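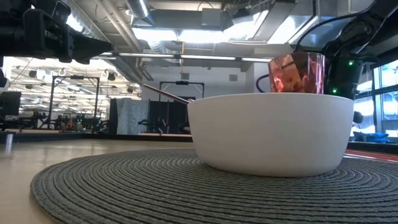 White bowl on the woven placemat, copper-coloured cup inside.

I have been reading the maternity services review for the Ustton health district since it went up in February, and I want to set down what its numbers can and cannot support. The news coverage led with postpartum haemorrhage, which the report says rose over the reporting period. The report does say that. It also says, in an appendix that none of the coverage mentions, that the method of measuring blood loss changed partway through.

The district recorded 2443 births in the period. Of those, 315 were classed as haemorrhage at the standard threshold of 500 mL or more. That works out to 12.9 per cent. The comparison figure for the preceding period is lower, and the difference is large enough that chance is a poor explanation. I have no quarrel with the arithmetic.

The trouble is in the numerator. Until the changeover, staff at the larger of the two sites estimated blood loss by eye. After it, they weighed pads and drapes and subtracted the dry weight. Visual estimation is known to run low, and it runs lower as the true volume goes up. A unit that moves from looking to weighing will record more haemorrhages the following week with no change in the women coming through the door. The smaller site, Ambaye, had been weighing all along. Its rate barely moved.

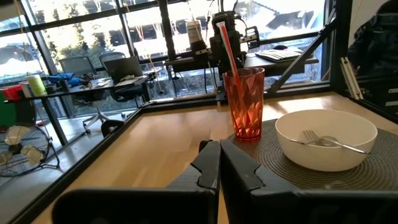

Posted by the author
Filed under: health data, maternity

Ambaye is the natural comparison group and the report makes almost nothing of it. It appears in a single table, pooled with the larger site in the headline row and split out only in the row underneath. Splitting it properly has limits. Ambaye is a low-risk unit that transfers complicated labours out, so its baseline is lower and its counts are small. In some months a single case would shift the rate noticeably. Still, a flat line at the site with a constant method and a step at the site with a changed method is a pattern worth a paragraph.

A step is also different from a trend. If something clinical were driving the increase — more inductions, older mothers, a change in how the third stage is managed — I would expect it to build over several months. The monthly chart in the appendix shows two levels with a jump between them. The jump falls in the month the scales arrived. The authors fitted a straight line through the lot and reported the slope, and a straight line through a step will always have a slope.

There is a second wrinkle in the coding. The district moved its maternity records to a system called Trovasis during the same period. In the old system a clinician had to enter haemorrhage as a diagnosis. Trovasis flags it from the recorded volume, so a 500 mL entry is counted whether or not anyone considered it clinically important. Rounding matters a good deal here. Under visual estimation people favour round numbers, and 500 is a very attractive one. Under weighing the values spread out, and a digit-preference plot would show it in a few minutes. The Gretent audit team, who did the extraction, have the raw volumes. The published tables only give bands.

What I would like to see is dull. Publish the volumes in 50 mL bins, by site and by month, with the changeover marked. Report the severe cases separately, at 1000 mL and 1500 mL. Add transfusions and returns to theatre, neither of which depends on how anybody measured the blood. If transfusions rose in step with the headline rate, I will accept that something real happened. 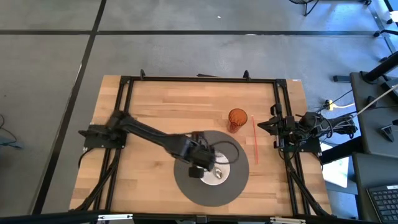

The transfusion figure does appear once, in a footnote, with no denominator and no earlier period to set it against. I have written to the district to ask for both. The acknowledgement came back at 4:10 in the afternoon and gave no timeline.

None of this means the units are fine. A rate of 12.9 per cent under weighed measurement may be the first accurate figure the larger site has ever had, and it may well be too high. The earlier rate was probably an undercount, so some women who lost a significant volume went home without it being written down or their iron being checked. I would have put that finding on page one. It is a question about follow-up care, and the recommendations section has nothing on follow-up care at all.

I will add the tables here if they are sent.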